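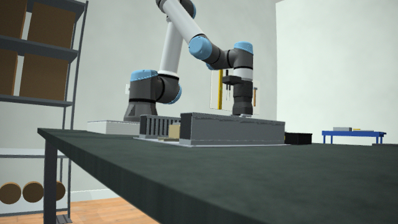 발표 메모, 소도시 도서관의 전자책 대출. 2018년 8월 5일. 질문은 중간에 받아도 됨.

## 1. 인사, 배경 (짧게)

- 저는 Studgate 공공도서관에서 전자자료를 맡고 있습니다.
- 전자책 대출은 4월에 시작했습니다. 첫 목록은 3,000종, 대부분 소설입니다.
- 목록은 Inna Kostiuk 씨와 둘이서 만들었습니다. 장르 소설을 넉넉히 넣자고 한 것도 Inna 씨입니다.
- 추리 시리즈는 1권부터 끝까지 있는 것만 골랐습니다. 중간 권이 빠진 시리즈는 종이책으로도 항의가 많았습니다.

## 2. 파일 형식

- EPUB을 기본으로 하고, PDF는 지역 자료와 스캔본에만 씁니다.
- PDF는 휴대전화에서 글자 크기를 바꾸기 어렵습니다. 어르신 이용자 문의가 거의 여기서 나옵니다.
- 스캔본은 용량이 큽니다. 집 인터넷이 느린 분께는 도서관에 와서 받으시라고 안내합니다.
- (Prarken 분관 이야기는 시간이 남으면. 길어지니 주의.)

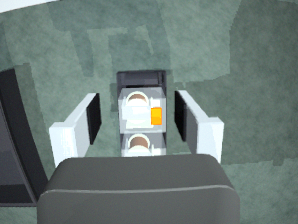 **대출 기간이 끝나면 파일을 직접 지워야 합니까?**

기한이 지나면 앱에서 자동으로 열리지 않게 되고, 목록에서도 사라집니다. 이용자가 따로 할 일은 없습니다. 책갈피와 메모는 계정에 남아서 다시 빌리면 그대로 나옵니다.

## 3. 대출 규칙

- 한 사람당 아홉 권, 기간은 30일. 예약이 걸린 책은 연장 불가.
- 예약 순서는 본관과 분관을 합쳐서 한 줄로 처리합니다.
- Dorothy Dawber 씨가 만든 안내문을 여기서 나눠 드릴 것. 뒷줄부터.
- 가입할 때 회원증 번호를 잘못 넣는 경우가 많습니다. 앞자리 0을 빼먹습니다. 천천히 말하기.

## 4. 무료 다운로드 사이트

- 이용자들이 검색으로 먼저 찾는 곳은 도서관이 아니라 출처가 불분명한 다운로드 페이지입니다.
- 절판된 옛 시리즈를 찾는 분들이 특히 그렇습니다. 우리 목록에도 없으니 할 말이 별로 없습니다.

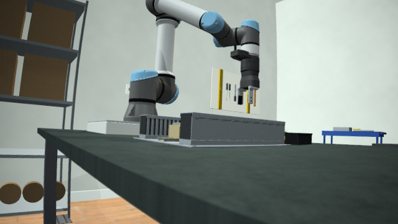

- 그래서 지금은 희망 도서 신청서에 '절판' 칸을 따로 두었습니다. 신청이 들어오면 Hagos Woldemariam 씨가 출판사에 전자판 계획을 문의합니다.
- 답이 안 오는 출판사도 있습니다. 그 경우에는 다른 도서관의 종이책을 상호대차로 연결합니다.
- 저작권이 끝난 작품은 별도 서가로 묶었고, 회원이 아니어도 받을 수 있습니다.

## 5. 남은 일

- 표지 그림이 없는 책 정리.
- 저자 이름 표기 통일. 같은 작가가 두 가지로 나오는 경우가 아직 있음.
- 오디오북은 예산이 정해진 다음에.

자료 요청은 Tracey Pilkington 씨에게 메일로.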